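Quezada Placement Study: progress report to Brurker
Prepared by Shamim Kazmi, with corrections from Rok Matić

You asked in October whether the robot could put things down as well as it picks them up. We said yes, with the confidence of people who had only tested the picking up. This report covers what we have learned since.

The method is simple enough to fit in a paragraph. The work surface is divided into four sections with blue painter's tape. The policy, which we call Jello for reasons that made sense during its first week, is told which section to use and must release the object fully inside it. Touching the tape counts as a miss. Orlando Cuervo proposed that rule and has been reminded of it at every meeting.

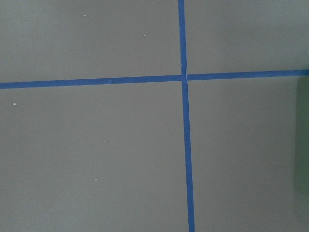 Page last changed: January 1, 2021

The sections are unequal, and the crossing has a slight jog in it. Tanveer Paracha offered to replace the tape with a printed grid. We declined after finding that a model trained on a perfect grid did very badly as soon as the lines leaned. Training on hand-laid tape costs us some dignity and a roll of tape every so often.

We have now logged 1,686 placements, of which 828 were made using the wrist camera alone. The rest also used the overhead view. With both views, Jello succeeds almost 90 percent of the time. With the wrist camera alone it does worse, mostly in the narrower sections, where it tends to release early and then retreat as if nothing had happened.

Rok traced many of the early releases to the height estimate. A plain gray surface gives the camera very little to hold on to, and the tape edges turn out to be doing most of the work. When the nearest tape leaves the view during the final approach, the estimate drifts. Evander Innes is testing a version that remembers where the tape was a moment ago, a skill we had assumed it possessed.

Spending is on plan except for the Zarkex gripper fingers, which wear faster than the quote suggested. We would like to move money from travel, a line that has not seen much use.

Next we will re-lay the tape at new angles, repeat the wrist-only runs with Evander's version, and send you the full table by section, including the bad ones.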